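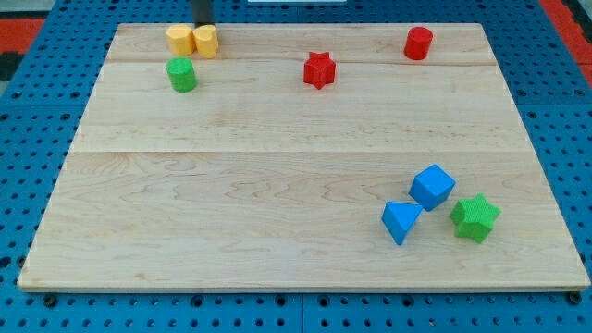
Tabletop cell with eight blocks on the maple board, viewed from the near edge. Arm tooling at top left.

Norkby Tabletop Planner
Posted August 22, 2021 by the Norkby applications desk

Norkby is a perception and motion planning package for small arms working over a flat surface. It takes a colour and depth stream from a fixed camera, fits known shapes to what it finds, and returns a sequence of collision-checked moves. It runs on an ordinary Linux workstation and talks to the arm controller through the Posport driver layer.

Perception

Objects are matched against a shape library. The standard library holds 14 primitives, including cylinders, cubes, triangular prisms and six-pointed star prisms. Each entry stores a mesh, a list of permitted resting faces and a symmetry class. The symmetry class matters for planning: a cylinder standing on end can be approached at any yaw angle, whereas a six-pointed star repeats every 60 degrees and a cube every 90.

Colour is handled as a separate label and is never used to decide shape. Two green pieces, one a cylinder and one a star, are reported as different objects with the same colour label. A red star and a green star share one mesh.

Touching objects are the usual source of error. Where two yellow cylinders stand side by side in contact, depth segmentation alone tends to return a single blob. Norkby runs a second pass that fits multiple instances to any region too large for its best single match. The pass can be disabled in the site file if parts are always presented apart.

Wood grain and glue seams on the work surface don't need masking. The surface is fitted as a plane, and anything below the height threshold is discarded. Perforated panels beyond the board are treated the same way, at their own plane height.

Planning

The planner is sampling-based with a shortcutting stage. Grasp candidates are ranked by clearance from neighbouring objects, then by joint travel. In a tight group, such as a cube, a prism and a star nearly touching, the planner may find no valid grasp on the requested piece. It then proposes a clearing move on a neighbour and marks it as such in the plan, so that an operator or supervising program can refuse it.

Default planner budget: 1,000 samples per query
Regression set: 2,714 recorded layouts
Median plan time on the regression set: 307 ms
Output: timed joint trajectory, or Cartesian waypoints

Tooling

The Costello viewer is included with every licence. It overlays fitted meshes on the live stream, steps through a plan and exports a layout as a text file. Layout files can be replayed without hardware. Python and C++ bindings are supplied; the C++ interface is the one we keep stable between minor releases.

Not included

Arm, camera, mounting hardware and end effector. Soft or transparent objects are outside the scope of the current release. Support for tilted work surfaces is scheduled for September.

Ordering

Single-seat and site licences are available through the Burnville office. Please state your controller model and operating system version with the enquiry.

Contact | Licence terms | © 2021 Norkby | Back to top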